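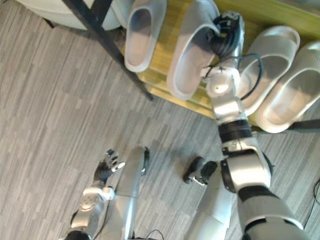 Grudden Carpet Tile: Frequently Asked Questions

Can Grudden tiles be laid over underfloor heating?
Yes, provided the surface temperature of the subfloor stays within the limit printed on the carton label. Turn the heating off before installation and leave it off until the adhesive has cured.

How long should tiles acclimate?
Leave opened cartons in the room overnight. Stack them flat, no more than 6 cartons high.

Which adhesive do I need?
Nusside tackifier for most indoor subfloors. Jacquet is a permanent adhesive and is meant for ramps and stair landings only - tiles fixed with it cannot be lifted cleanly.

Do the arrows on the back matter?
Yes. All arrows point the same way for a continuous stripe. For a quarter-turn layout, rotate every second tile 90 degrees.

Why does one area look darker than another?
Usually pile direction or mixed dye lots. Check the lot number on each carton before cutting. Cut tiles cannot be returned.

Can a single tile be replaced?
Yes. Lift it from one corner with a flat scraper, remove loose residue and press the new tile in. Expect a slight color difference at first.

How are stains treated?
Blot, then apply clean water. Do not use bleach.

Where do samples ship from?
The Stestberg warehouse. Each order is limited to 2 samples. The current range has 37 colors.

Last updated February 12, 2023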